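Chapter 5: Where the Work Gets Done

By Shirin Abbasi
Updated April

People who sell computers like to talk about them as if they were brains. People who fix computers talk about them as if they were kitchens, and since this book is for the second group, we'll be cooking.

A kitchen has a cook, a counter and a pantry. The cook is the processor, who is extremely fast and remembers almost nothing. The counter is memory, where ingredients sit while they're being chopped. The pantry is storage, down a long hallway, and every trip there costs the cook what feels like a vacation. Most complaints about a "slow computer" are complaints about that hallway.

The Dillon Public Library once asked me to look at a machine that took 96 seconds to open a spreadsheet. The staff had named it Heser, after a former director who was also slow to open things. They were sure the processor had worn out. Processors don't wear out like shoes. Heser had a tiny counter and was running down the hallway for every column.
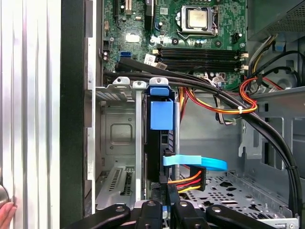
Counter space is the cheapest thing to fix in an older desktop, so we start there. Memory comes on long, thin sticks that press into slots on the motherboard, the big board everything else plugs into. Learn to find the slots first. On a green board like this one they are four black parallel bars, with small white latches at the right-hand ends, and they sit below the processor in its metal bracket. Other boards arrange things differently, mostly to annoy authors of textbooks.

Before you buy anything, find out what kind of memory your board accepts. The notch on a stick has to line up with the ridge in the slot, and no amount of confidence will move it. My first teacher, a Mr. Safavi, kept a drawer of sticks that students had tried to persuade.

In Section 5.1 we measure how much counter a machine is using on an ordinary morning. Have a notebook ready, and close the game.

Comments

ovorlow_fan: Used this for my night class. The kitchen bit stuck, the notch bit did not. Two sticks for the drawer.

T.R.: Is 5.1 missing the answer to the second exercise or am I?

Contact the author | Copyright Ovorlow Press | Back to top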